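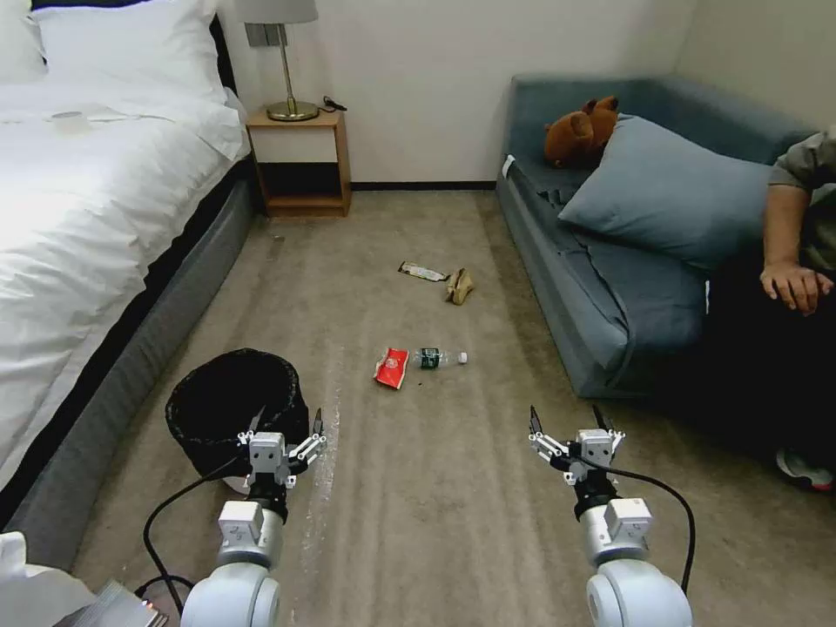 Room 14 – Floor and Walkway Check
February 9, 2021
Checked by: Leidy Castaño

1. Carpet between bed and sofa: FAIL. Bottle and wrappers on the floor. A bottle on its side rolls underfoot, so pick that up first.
2. Trash bin: OK. Black liner in, rim folded over the top.
3. Bed: OK. Duvet hangs clear of the carpet on the walkway side.
4. Nightstand: COMMENT. Cable coiled on top by the lamp. Fine there – keep it off the edge. 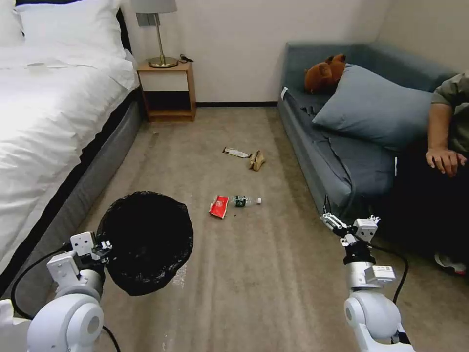 Same goes for the lamp, which should stay toward the back wall.

5. Sofa: OK. Teddy bear and cushion can stay. Shoes go under the luggage rack, as on the Plivora sheet.
6. Smoke alarm: tested in August, next test due. Arnulfo Zapata has the work order, no. 2704.

Recheck item 1 before sign-off.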